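The Toy Swap at Wurnville, in Pictures

May means swap month at the Flodau Street hall, and oh, we had fun with this one! If you haven't been before, it works like this: bring up to 2 things your kids have outgrown, take home up to 2 that somebody else's kids have outgrown, and stay for lemonade. We put out 40 chairs and ran out by ten in the morning. More than 100 toys came through the door (last year it was 60, so you can imagine how happy we were).

I love the sorting best. Plush goes to the long table by the window, puzzles get checked for missing pieces, and play kitchen things go wherever there's room, usually next to the dress-up rack. The Beller Room was all books this time, and there were some real treasures in there, including a whole run of picture atlases I nearly kept for myself.

On to the gallery! Click any picture for the larger size.

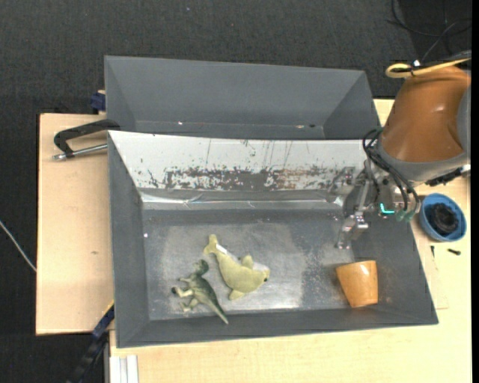

Words and pictures: the Wurnville Swap page

A pale yellow-green dolphin, a green dinosaur having a lie-down and an orange-tan cup, all in the big gray bin. Look at that forked tail! I'm a sucker for a plush dolphin, and this one still has a white tag beside it.

Next swap is in the fall, same hall, same lemonade. Start looking under the beds now!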